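Cooking for one after the move

September 4, 2022

I moved into the new apartment in February and it took me until summer to work out how to feed myself. The old place had a full kitchen. The new one has two burners, one of which is slow, and a strip of counter by the window.

The first thing I changed was shopping. I used to go once a week and throw out half the greens. Now I walk to the market twice, with a list of no more than 10 things, and I buy meat in 400 gram packs that I split and freeze the same day.
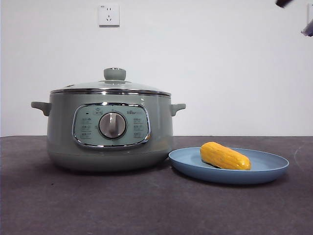
The green electric pot with its glass lid.

Rice and beans cover most weeknights. I cook the beans on Sunday, salt them late, and keep them in their own liquid in the fridge. A bowl of those with an egg and some pickled onion takes 15 minutes, most of it the onion. My neighbor Eliseo Varela gave me his way of doing the onion – hot vinegar, a spoon of sugar, one bay leaf – and I haven't changed it.

Soup is the other regular. I start with whatever is oldest in the drawer, usually carrots and half a cabbage, and add barley if I want it to last two days. 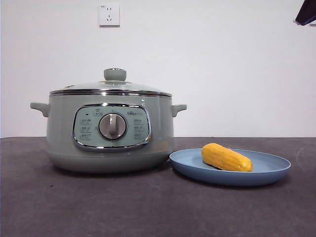

Barley swells more than I expect every time, so I now use half of what looks right and top up with water when I reheat it.

I also started writing down what I spend. Groceries from March through August came to 664 dollars, not counting coffee or lunches out, and I eat out for lunch a lot. I'd like to bring the coffee into the same notebook this fall. Next I want to try bread again, though the oven here is small and runs hot at the back.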